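FOR RELEASE: Home robotics club opens sign-ups for its spring challenge

Contact: Nighat Minhas, Drasard Home Robotics Club

Hi, I'm Nighat, and I run the student robotics club at Drasard. I've been told a press release should be written like I'm somebody else, quoting myself. I tried that for a paragraph and felt silly, so you're getting it straight from me!

The news is that we're opening sign-ups for the Chu Challenge, our spring contest for high school and community college students who want to get a robot arm doing ordinary jobs in ordinary homes. Last year we had 13 teams. This year we have room for 17, and we'd love to fill every one of those spots with people who have never entered anything like this before (you don't need your own arm, more on that in a minute).

Most student robot contests I went to growing up were held in a gym, on a taped-off square, with foam blocks. I loved them. I still have the T-shirts. But a gym floor is flat and bright and the same for everybody, and my kitchen is none of those things. So the Chu Challenge happens in real rooms. Teams get a short list of household jobs on the morning of the contest, and then they have 65 minutes to set up, practice and make their scored runs. Picking up a plate and putting it somewhere sensible is on the list every year. It sounds like nothing until you watch a gripper come down next to a shallow dish with hardly any rim, and then you find yourself holding your breath along with the whole team.

The judging is pretty simple. You get points for finishing the job, points for doing it gently, and points for your notebook. The notebook is worth more than people expect! We want to read what you tried, what you changed and what you were thinking when you changed it. Last year's winning team, Prukell, came in second on the robot runs and won on their notebook, which had a whole page about where to put the power strip. I've read that page more times than I should admit.

My co-coach, Hélder Bastos, handles the hardware side and is the reason our arms keep running. He built the practice schedule too. Each team gets 5 sessions with one of our loaner arms before the contest, on Wednesday evenings, starting in February. "I would like them to spend the first session just moving it slowly," he told me when I asked him for a quote. "Up, down, open, close. Then they can get ambitious." He wanted me to add that slowly means slowly, so there you go, Hélder.

A lot of our practice work is about seeing, too. Students look through plenty of camera views and talk over what the robot could and couldn't make sense of. A glossy tabletop with a busy pattern is a great conversation starter. So is a long stretch of pale tile with furniture legs at the far end.

The arm at the marble-patterned table, then a view across the tiled floor: 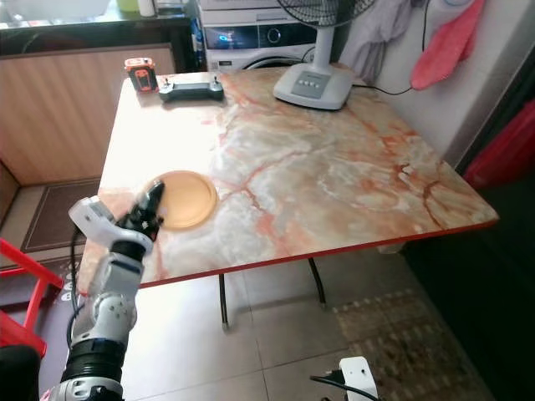
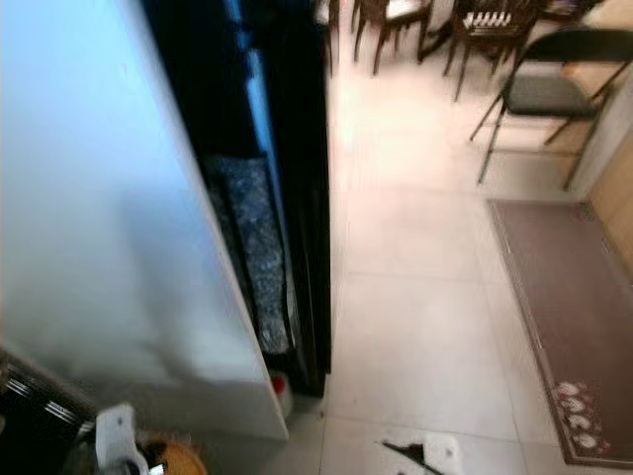 Teams can have two to four students, and every team needs one adult who can be reached by phone during sessions. You don't have to come from the same school. If you don't have a team yet, sign up anyway and tick the box that says "find me some people," and I'll match you up myself. I did this for a bunch of students last year and one of those groups named themselves Zunier and are coming back, so I'm feeling very good about my matchmaking.

As for experience, some programming helps, but we've had students join who had only ever written a few lines in class. Somebody has to plan, somebody has to keep the notebook, and somebody has to be patient enough to run the same pickup over and over while changing a single number. If that last one sounds like you, please, please sign up.

There's no entry fee. Bring a laptop if you have one, closed-toe shoes, and something to eat, as sessions run from 5 p.m. straight through dinner time. Loaner laptops are available if you ask ahead on the form.

Reporters and local bloggers are welcome at any Wednesday practice. Just let me know you're coming so I can warn the students, who get shy for the first few minutes and then won't stop talking. Parents can sit in whenever they like.

Sign-up forms are at the Drasard front desk, and we'll keep taking them until the team spots are gone.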